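Stoltville House: The Front Room in March

Gallery by Gintarė Tamošiūnaitė

We rented the ground floor at Stoltville for 13 months, and the front room was the last one we finished. The notes in this gallery cover the furniture, the soft things and the floor, in the order we dealt with them. Gediminas Lukoševičius did the measuring and most of the lifting. I did the fabric.

The room is 288 square feet, counting the bay. It came with no curtains and one working outlet.

1. The sofa
Bought secondhand from Cabello, the furniture store by the rail bridge, for $381 with delivery. It is a three-seater in gray. The weave is fine enough that crumbs stay on top and can be brushed off by hand. We looked at a green one first, but it was four inches too long for the wall.

2. The pillows
We had two sets. The older ones went to the bedroom and the white ones stayed here. White shows everything, so the covers get washed every other week, cold, and are hung over the shower rail. Shake the filling back into the corners before you put the pillow down, or it will dry with lumps.

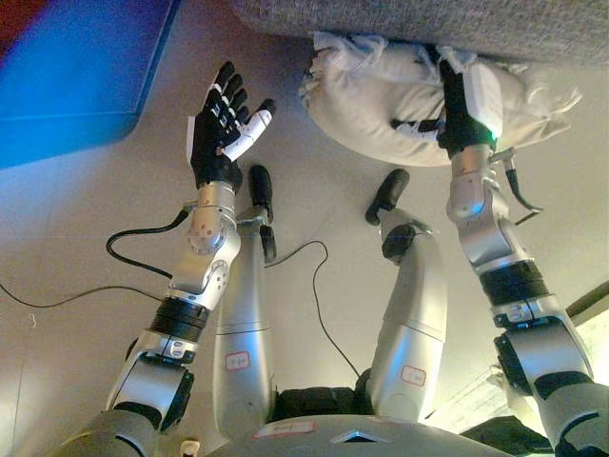
The pillows end up on the floor most evenings. Whoever is last in the room puts them back, one at each end of the sofa and the flat one in the middle. It takes a minute. We tried a basket for them and stopped using it after a few days.

3. The floor
Tile all the way through, the same as the hall. It was laid by the previous owner and we left it alone apart from one cracked piece near the door. A dry mop does for most of the week. For the grout we used a stiff brush and warm water, and that took Gediminas two afternoons.

4. The rug we sent back
Ordered from Farnura, color listed as "oat." It was closer to yellow in the afternoon light and the corners would not lie flat. They took it back, less the shipping. We have not replaced it, and the room is easier to clean without one.

5. The bay
A low bench, painted the same white as the window frames. The lid lifts and the winter blankets go inside. The hinges are Gundex, the soft-closing kind. One had to be moved half an inch after the first week because the lid was catching on the wall.

6. The lamp
From my aunt. The shade is new and the base is not. It stands at the left end of the sofa, next to the one working outlet. Two more outlets were added in the second month, and the electrician patched the plaster himself.

The total for the room, with the rug refunded and the electrician included, was $3,243. Paint for the hall is next, and I will add those pictures on a separate page.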